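Paper Cups and Small Bottles: Our Packaging Project
Ro-un Kang and Jamshid Tabrizi, Leltimcombe, August 24, 2025

What we set out to do

Jamshid and I picked packaging because we thought it would be easy (it wasn't!). The idea came from the Kastus café, where you can buy a lunch with a little bottle of dressing tucked inside a paper cup, so you can carry it and drink out of the cup afterwards. We both liked the idea and both kept having bottles go over sideways in our bags. So the plan was to find out which sort of cup and which sort of bottle get along, and whether colour makes any difference to how people pick one up.

We bought a sleeve of grey cups and a sleeve of yellow ones from Garnmont, and the little red-capped bottles came from Pasichnyk, who sell them in boxes of 1000. We did not need 1000. We have a lot of bottles now, if anyone on the course wants some.

With the cups standing next to each other, the bottle goes into one and the other stays as the comparison. The bottles are short enough to sit right down inside, below the rim, and they lean a bit once they're in there.
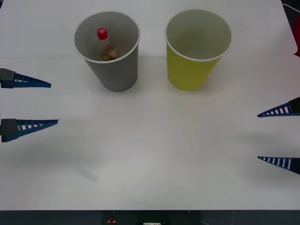 How we chose the bottle

I wanted clear plastic from the start and Jamshid wanted something frosted, which he said looked more expensive. We argued over it for most of a lunch break and in the end I won on practical grounds: with a clear one you can tell what you've picked up without unscrewing anything. He did get his way over the cap. Red shows up well against the white table and against either colour of cup, and when we asked people to grab "the sauce" they went straight for it.

We also made a point of looking at each bottle standing up by itself before it went near a cup. A bottle that rocks on a flat table is going to be worse in a bag, and we put a couple of wobbly ones to one side.

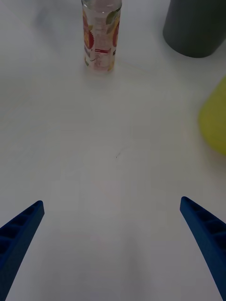
Why paper cups and not glass or plastic ones?
Mainly because paper cups are what the café hands out, and we wanted results they could use. They're also light, they stack, and a taper that narrows towards the base gives the bottle less room to slide about at the bottom.

What we found

The cup colour mattered more than I expected. Of the 14 people we asked, most reached for yellow first, and when we asked why they said it looked "more lunchy", which I have written down exactly as it was said. The fit was the same in both, so as far as holding a bottle goes you could use either.

The label was the weak point. Ours is pale with tan-orange printing and it goes round the lower half, so once the bottle is down in the cup you're mostly looking at the cap. Out on the table it's fine.

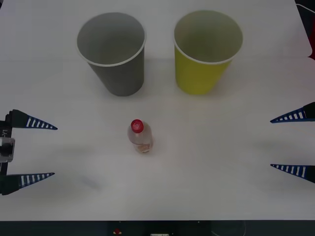
Jamshid thinks the answer is to move the label up towards the shoulders. I'd sooner print something on the cap, because that's the bit people look down on when they're holding the cup. We haven't settled it, and we're going to mock up both in October and ask the same people again, if they'll still talk to us.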